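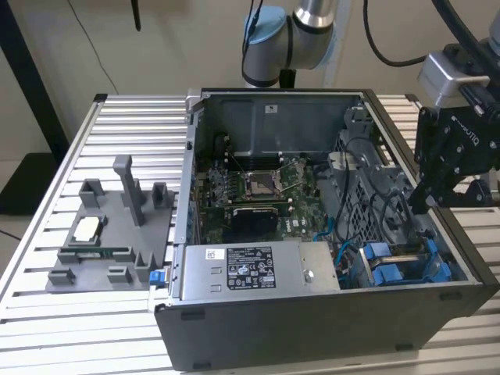

Gesine pulls out of the Cirnutcombe show over the ticket law

Posted in: Live music > Tours and news

marrow_lane
2024-08-30
Gesine's people put out a statement this morning. She won't play Cirnutcombe or anywhere else in the state as long as the resale law stands. That's the one passed in April that lets resellers list seats they don't own yet. Refunds go back to the original card, no action needed. I had two seats in row F. I agree with her on the law and I'm still annoyed.

tobin88
Same here. I already paid for the hotel and the hotel isn't refunding anything.

kelso_parts
Is it just her or are others joining? My sister sent me a list with a lot of names on it.

marrow_lane
Just her as far as I can tell. The list going around comes from a fan page. Krisztina Kerekes is on it and she isn't even touring this year.

dorrie_w
Kerekes did sign something, though. It was an open letter against the law with 683 signatures, mostly musicians and a few venue owners. Signing it doesn't commit anyone to skip shows. I read the whole thing and the word boycott isn't in it.
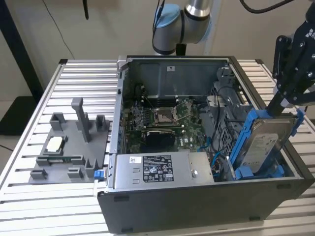
I think whoever made the list took the biggest names off the letter and put "boycotting" over the top. Then people shared it as if each of them had canceled dates.

kelso_parts
OK, that makes sense. I'll tell my sister.

hardcandy_jon
I don't see what this does except punish the people who live here. The lawmakers who voted for it were never going to see Gesine. The resellers will move on to the next tour. The only ones out of pocket are the fans and the crew at the hall.

dorrie_w
A canceled show costs the hall money, and the hall lobbied for the law. That's who she's aiming at.

hardcandy_jon
The hall did not lobby for it. The company that runs the hall's ticketing did, and that's Vass. The hall is city owned. My cousin hangs lights there and gets paid by the show, so he's the one who loses a night's work.

dorrie_w
Fair, I had those two mixed up. I still think it's better than another letter.

tobin88
What was she supposed to do, play the show and say something between songs? Everyone claps and the law stays.

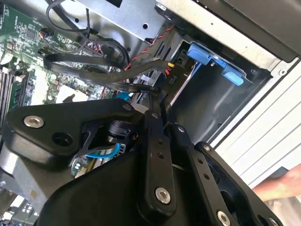
She did that last time with the parking thing and it went nowhere. I'd have liked more notice, that's my only complaint.

pell_and_co
Some background for people outside the state. I bought one ticket for the Trasow date last spring, before the law, at face value. After the law passed the same section was listed for 300 each, and those listings went up before the presale had even opened. I wrote to my representative and got a form reply.

marrow_lane
Top listing I saw for Cirnutcombe was 902, for a seat behind a pillar.

hardcandy_jon
Nobody is saying the prices are good. I'm saying she could have played it and given her fee to the people trying to get the law repealed. Alaric Greenberg did that at Trasow and the room was full.

dorrie_w
Greenberg donated part of the fee. His manager said "a portion" and wouldn't say how much.

hardcandy_jon
A portion is more than zero.

kelso_parts
Do we know if the opening act is still playing? I liked them more to be fair.

marrow_lane
Whole night is off. The hall's page has the date marked canceled, and the opener took it off their site too. 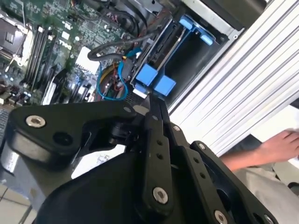 Inside of a Dell desktop tower

tobin88
My refund just showed up, minus the service fee. Has anyone gotten the fee back?

pell_and_co
Not yet. The statement says full refund, so I'd write to Vass and quote that line to them. Use the form on the order page, the phone line only takes new orders.

tobin88
Sent. Will post if they answer.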